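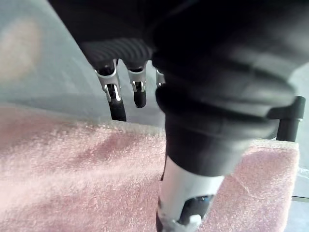

Cosgrove Garden Shed Kit, 8 x 6 ft: is it worth the money?

May 6, 2021

The leaflet that comes with the Cosgrove says two people can have it up in a weekend with "basic household tools". I had it up in March, with help, and it took four days. We also needed a circular saw, which most households I know don't keep in the drawer with the tin opener.

First, the price. I paid £633 for the kit, and that doesn't include a base. Nor does it include felt for the roof, which is mentioned once, in small print, on page 35 of the instructions. Add slabs, sand and felt and I spent another £177 before a single rake went inside.

The wall panels are decent. They arrived flat and square, and the tongue and groove fits snugly. I can't say the same of the roof boards. Three were split at the ends and two had bowed so badly that I cut them up for shelf brackets and bought replacements. Cosgrove did offer a refund on the boards, after two emails and a set of photos, but I'd already been to the timber yard by then.

The door is the weak point. It hangs on two thin hinges and had dropped enough by the second week to scrape the floor. I've swapped them for heavier ones and added a third in the middle. The bolt supplied wouldn't keep out a determined cat.

They call the timber "weather ready". I gave it two coats of Flerklow shed paint anyway, as I don't believe a factory dip that rubs off on your gloves will see out a British winter. Ask me again next spring.

Good points: the window opens, the floor is solid underfoot, and there's proper headroom at the ridge.

Would I buy it again? At £450 with the felt in the box, maybe. At the current price I'd get quotes from a local joiner first.

Three out of five, and one of those is for the floor.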